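**Stalora adds garment care labels and repair service to its knitwear line**

GRALCOMBE, 17 May 2025 – Stalora, a maker of knit garments for adults, has put a new care label into use across its full range of sweaters and cardigans. The label replaces the folded paper tag and the short sewn-in strip used until now. The change covers all 3,120 product codes in the current catalog, including those sold under the Pai and Plalik names.

The new label is a single woven strip sewn into the left side seam, 2 inches above the hem. It carries the fiber content, the wash temperature, the drying method and a batch code. Text is printed in one size throughout. The earlier strip used two sizes, and the smaller one faded on test pieces before the garment itself showed wear.

Wash instructions have been rewritten in full sentences. Symbols remain on the back of the strip for use in markets where they are required. The main points for wool and wool-blend items are as follows:

- Wash by hand or on a wool cycle, inside out, in cool water.
- Do not wring. Press the water out in a towel.
- Dry flat, away from direct heat, with the sleeves laid beside or across the body.
- Store folded. Hangers stretch the shoulder seam.

Flat drying was the instruction most often missed in customer returns reviewed in February. Garments dried on a line showed growth in body length and in the sleeves, and the ribbing at the cuff did not recover after a second wash. Returns of this type will continue to be handled as wear and are not covered by the product warranty.
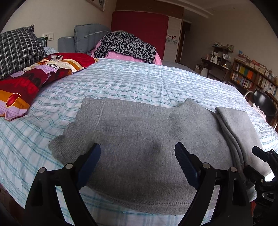
*Gray knit sweater laid flat on a bed, with ribbed neckline, hem and cuff.*

Stalora is also opening a repair service at its Gralcombe plant. The service accepts knit items of any age made by the company, provided that the batch code or the older style number can be read. Work offered at the start includes closing holes, replacing cuffs and hems, and reattaching collars. Felted or shrunken items are not accepted, as the fabric cannot be returned to its original gauge.

Items should be clean and dry when sent. The standard turnaround is 4 weeks from receipt – longer for marled yarns, which are matched by hand from stock. Yarn for discontinued colors is held for as long as supplies last. Where no match exists, the customer is sent a sample of the nearest shade before any work begins.

The Plalik line, made from 100 percent lambswool, is repaired with yarn from the same mill. Pai items contain a nylon blend and are repaired on a separate bench with separate tools to keep fibers from mixing.

Repair forms are available from stores that carry the range and are packed with every new order. Existing stock with the older label will be sold through without relabeling.

**About Stalora**

Stalora designs and knits sweaters, cardigans and vests in Gralcombe. Its products are sold under the Stalora, Pai and Plalik names.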